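Okay so the low shelf is finally out of the hallway and into the big room, and I have opinions. Thread, because I can't shut up about furniture.

We bought it secondhand in May for 77 dollars and it has lived in three different spots. First by the front door (everybody kicked it), then behind the sofa (completely useless, you forget you own it), and now along the long wall, where I think it gets to stay.

It's the Sarnden one, the low gray one with the shiny dark front. If you're thinking of getting something with a glossy front, please know you will be wiping it. Every fingerprint, every sock smudge, plus the whole room looking back at you. I use a barely damp cloth and then an old T-shirt, and it looks great until lunchtime!

But the flat top is what sold me. It's the perfect height for parking a drink when you're on the floor, and I am on the floor a lot. Which is how it turned into the drinks shelf. I never decided that. One person put a can down, then another person put a can down, and now guests walk in and just go straight to it.

Current lineup is an orange one and a blue one with a green lime slice on it. The lime is mine, hands off.
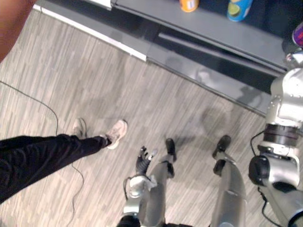 Devendra Chaudhary wrote back almost right away that cans on a bare shelf top will leave rings sooner or later, and that I should put a tray under them before I regret it. He did his whole sideboard in with iced tea one summer and says he still can't look at it.

Fine, Devendra, a tray. I had one from Clanov in my cart for ages and took it out again because it was longer than the shelf is deep. Measure first, people. I have now measured. I've written the number on my hand like a child.

Next thing is the floor. It's the gray wood-pattern stuff and I love it with my whole heart — it hides crumbs like you would not believe. What it doesn't hide is cable. A thin black cable on a gray floor is all I can see once I've noticed it, and of course I noticed it.

So I'm going back and forth between running it along the white trim at the bottom of the shelf with those little stick-on clips, or getting one of the flat covers. Joshi has a pack of 200 clips, and I need maybe nine. What would I do with the rest? (Tell me. I'm probably buying them.)

Shoes are still on in this room, by the way. I keep saying we'll switch to slippers and then somebody comes in from the yard in sneakers and I give up for another week.

Janaka Herath asked if the shelf could take a record player. Maybe? It feels solid enough, but I'd want it well away from the drinks end. Very well away.

Anyway, tray first, clips second, and then I'm leaving that wall alone until the paint shows up. It's a warm white from Breltton and I've already changed my mind about it twice.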